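Bramach PG-2 Parallel Gripper
Product page and service notice: grip loss on tapered parts

Overview

The PG-2 is a two-finger electric parallel gripper for small arms used in kitting, tending and light assembly. Both fingers are driven from one motor through a shared rack, so they open and close together and stay centered on the palm. The unit mounts directly to the wrist flange and takes power and signal through a single cable.

The notice below applies to all PG-2 units running firmware older than release 57. Read it before ordering replacement fingers or returning a unit for service. Most of the returns received under this heading had no mechanical fault.

Specifications

Stroke, total: 57 mm
Grip force, maximum: 200 N
Grip force, factory default: 40 N
Fingers: 2, removable, flat inner face
Position hold on power loss: yes, spring brake
Simulation model: included, see Model Files
Controllers supported: Omport C series, Escobar cell controller

Service notice: early hold signal

Symptom. The gripper closes on a part and reports HOLD. The arm starts its lift. During the lift the part slides down between the fingers, rotates, or drops. The controller logs no error, and HOLD remains on until the fingers reach the end of travel.

Parts affected. Any part gripped on a taper or a curved section: funnels, horns, pipe reducers, elbows, bottle necks. Straight-sided parts are not affected at the default force.

Cause. In older firmware, HOLD is set when motor current crosses the threshold for the first time. On a straight part, this happens when both faces are seated. On a taper, the upper or lower edge of one finger touches first and the current rises before the faces have settled. The drive then switches from closing current to holding current. Contact is limited to a narrow line, and the part can pivot on it as soon as the arm accelerates.

The fault was first reported from the Hamport test cell, where a batch of molded funnels was dropped on the same program step over several shifts. The fingers were replaced twice with no change. Slowing the arm reduced the number of drops but did not remove the cause.

Safety. Treat HOLD on affected units as a position signal only. Do not use it as the sole permission to move a part over a person, an open guard or a running conveyor. The spring brake keeps the fingers from opening on power loss — it does not add grip force and will not stop a part that is already slipping.

Corrective action

Install firmware release 57 or later. HOLD is then set only after current has stayed above the threshold for 200 ms with no finger travel. Cycle time increases by the same amount.

If the firmware cannot be updated, add a 200 ms dwell after HOLD, then read finger position a second time. If the two readings differ, open the gripper and retry. After 2 failed attempts, stop the cell and call the operator.

Check the force setting after any controller swap. Escobar controllers restore the factory default on first start and do not display a message.

Model Files

The simulation package contains the palm, both fingers and a set of test parts with tapered and curved necks. Use it to check finger placement before running a new part on the cell.
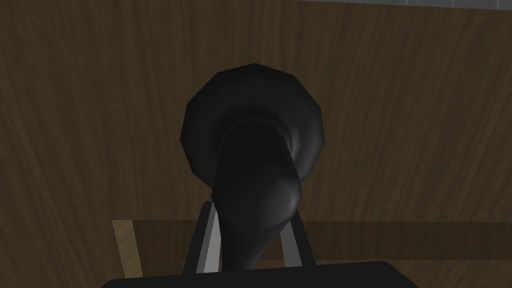 Page 40

In the horn grasp, the fingers flank the narrow neck, with the wide bell above them. This is the type of grasp covered by the notice. The neck tapers and bends, so flat inner faces have little straight surface to seat against. The low-polygon mesh of the horn is intended for placement checks. Do not take contact area or slip values from it, as the flat facets of the mesh give contact points that a smooth part will not have.

Package versions released before October use the old HOLD logic. A program that passes in those versions can still drop the part on the real cell. Match the package version to the firmware before signing off on a program.

Replacement and optional parts

Flat finger pair, standard
V-groove finger pair, for round necks
Rubber face pads, adhesive back
Wrist cable, straight or right-angle connector
Firmware update cable (required for Omport controllers)

V-groove fingers improve seating on round necks but do not correct the early signal. Fit them after the firmware has been updated, then run the zero routine with the fingers fully closed. Units returned for service must be shipped with the fingers attached and the brake engaged.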